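Cómo lavar y guardar una chaqueta acolchada en casa

Vivo en Clellberg desde hace 7 años, donde el invierno es largo, y he estropeado más de una chaqueta antes de aprender a lavarlas bien. El español no es mi primera lengua, así que pido paciencia con mis frases. El método me lo enseñó Narendra Grewal, que tuvo una lavandería en Flurnutthorpe, y lo uso cada año en octubre.

Antes de lavar

Lea primero la etiqueta interior. Si prohíbe el lavado con agua, no siga con esta guía. Vacíe los bolsillos, cierre todas las cremalleras y quite el cinturón si lo hay. Revise también las costuras: un agujero pequeño se hace grande en el tambor, y el relleno sale por él.

Las manchas del cuello y de los puños se tratan aparte. Yo pongo un poco de jabón líquido con los dedos, espero un rato y froto con un paño húmedo, sin cepillo duro.
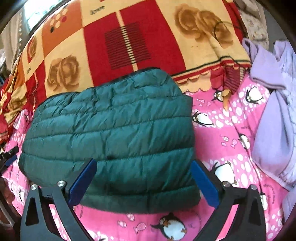 El lavado

Necesita un detergente suave para plumón o para prendas técnicas. No use suavizante ni lejía. Ponga la chaqueta sola en la lavadora, vuelta del revés, con un programa delicado de agua fría o a 30 grados como máximo, según diga la etiqueta. El centrifugado debe ser bajo.

Cuando termina, haga un segundo aclarado completo. El jabón que queda dentro pega las plumas entre ellas y la prenda abriga menos. Al sacarla, sosténgala con las dos manos por debajo, porque mojada pesa mucho y las costuras interiores pueden romperse.

El secado

Es la parte que exige más paciencia. En secadora, use temperatura baja y meta dos o tres pelotas de tenis limpias. Pare la máquina cada media hora y deshaga con los dedos los grumos que encuentre - se notan bien si aprieta cada canal por separado. Mi primera chaqueta necesitó tres ciclos, y yo creía que con uno bastaba.

Sin secadora también es posible. Extiéndala plana sobre un tendedero, lejos del radiador, y déle la vuelta varias veces al día. Puede tardar dos días o más. Si huele a humedad, todavía no está seca por dentro.

Doblar y guardar

Para un viaje o para el cajón de la semana, doble las mangas hacia dentro y después el cuerpo por la mitad, sin aplastar.

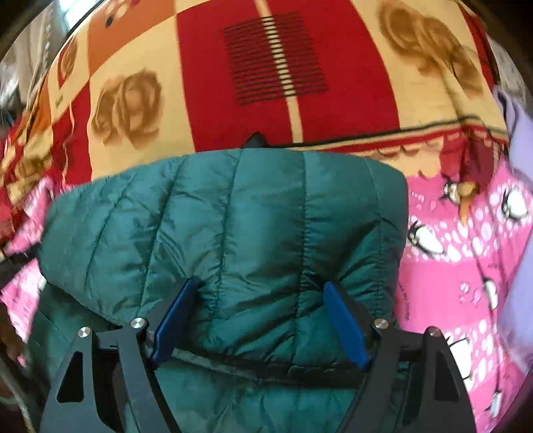

Chaqueta acolchada de color verde azulado oscuro, doblada.

Para el verano prefiero una percha ancha o una bolsa grande de algodón. Las bolsas de vacío ahorran sitio, pero el relleno pasa meses comprimido y luego le cuesta recuperar el volumen. Antes de volver a usarla, sacúdala bien y déjela colgada una noche.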